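打印本页 | 发送邮件给朋友

Sisside家居开放日参观记

上周我们去了Sisside的家居开放日。活动设在一栋旧住宅楼里,一共开放6个房间,有厨房、储藏间、书房,也有几间卧室。门票不收费,但要提前登记,每两小时放一批人进去。我们报的是上午第二批,到的时候门口已经排了队,鞋套在一楼领。

一楼是厨房和储藏间。厨房不大,主办方把重点放在抽屉上,锅盖竖着放,调料按使用频率分前后两排。讲解的人说,住户原来把米和面放在灶台下面,夏天容易生虫,后来挪到了北面的柜子。储藏间里用的是Trodeck的层架,隔板高度可以自己调,现场有价目表,最基本的一组是194元。我试着把一块隔板往上移了两格,卡扣有点紧,得两只手一起推。同去的朋友嫌它深度不够,换季被子放不进去,只能放鞋盒和工具。

书房由Abella布置,他们平时做旧家具翻新。据介绍,这间屋里有2,000册书,按开本排,不按类别排。看着整齐,找书恐怕要费些时间。窗边有一把翻新过的扶手椅,可以坐,扶手上的漆磨得比较薄,露出一点原来的颜色。书架最下面一层装的是过期杂志,用麻绳捆着,没有标年份。

中午在楼下的Killico茶点铺休息。面条和豆浆都可以,座位少,要等。下午先看二楼的两间小卧室,里面主要讲床底收纳,推拉箱带轮子,地板不平的地方会跑偏。墙上贴着换季清单,2月收厚被,入夏前收毛衣。清单可以拍照,也可以在出口处拿纸质的,纸质的字更大一些。

最后看的是衣物整理的房间。这间没有怎么改动,还是普通人家卧室的样子,挂粉色窗帘,靠墙有一个浅粉色的雕花木柜,旁边一张深色小边桌,上面摆着金色的盒子。木框镜子靠在墙上,边上挂着一条深色包带。床架是白色金属的,床罩浅蓝底,印着米白色的大花纹。衣服就在床上整理,没有另外支桌子。

这一段讲的是裤装。做法是先把整件摊开,找到腰头,提起来对齐两侧,再把裤腿捋平,对折,最后从裤脚往上卷或者叠成三折。讲解的人建议格子布料沿着格纹对,条纹歪了马上能看出来,比对缝线省事。薄的适合卷,厚的适合叠。腰里有松紧带的,折之前要先把腰头拉平,否则叠好以后中间会鼓起来。

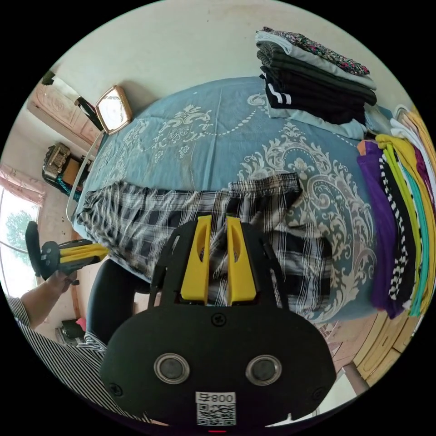
衣物整理房间:浅蓝色床罩上的黑白格子裤装。

我自己在家一直是把裤子搭在椅背上,听完以后觉得至少夏天的薄裤子可以卷起来放抽屉。有人问亚麻的怎么办,回答是挂着,不要折。还有人问床上整理会不会把床罩弄脏,回答是洗过晾干的衣服才拿上来,外穿回来的先放别处。

几点实用信息:楼里没有电梯,楼梯比较窄,推婴儿车不方便。二楼洗手间下午关闭,要用一楼的。大包可以存在入口,存包处收现金。整个参观连吃饭用了大半天,如果只看卧室,两小时足够。从车站过来走路比坐公交快,公交那一站下车以后还要绕过一段围墙。

下一次开放日的房间会换一批,登记表在入口处填,留电话就行。

最后更新:2019年4月1日

打印本页 | 发送邮件给朋友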